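About Workico

Workico was started by Torbjørn Berge and Siu-fong Ko, who shared a bench at Jonen until they could no longer agree on whose turn it was to sweep it. They now share a larger bench in Berkgate, with the same arrangement.
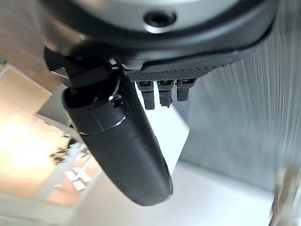

We sell screws, pads, brackets and other small parts to people who would like their things to stay together. Our catalogue runs to 1,244 lines, and Torbjørn can be dull on any of them. His soft spot is for a decent screw hole: a small round one in silver metal, dark inside and bright round the edge, will hold up his lunch. Siu-fong prefers textured surfaces and is better company.

There is no minimum order. If you want 2 washers we will sell you 2 washers, though we may sigh. 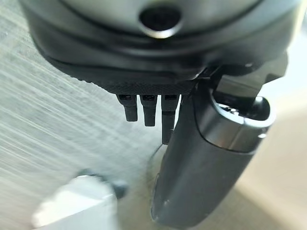
Larger orders leave at 4 in the afternoon, sigh-free. Most go to workshops and schools, and one goes every October to Toivonen, who has never told us what the 142 brackets are for. The trade counter is open from 8. Please ring the bell once.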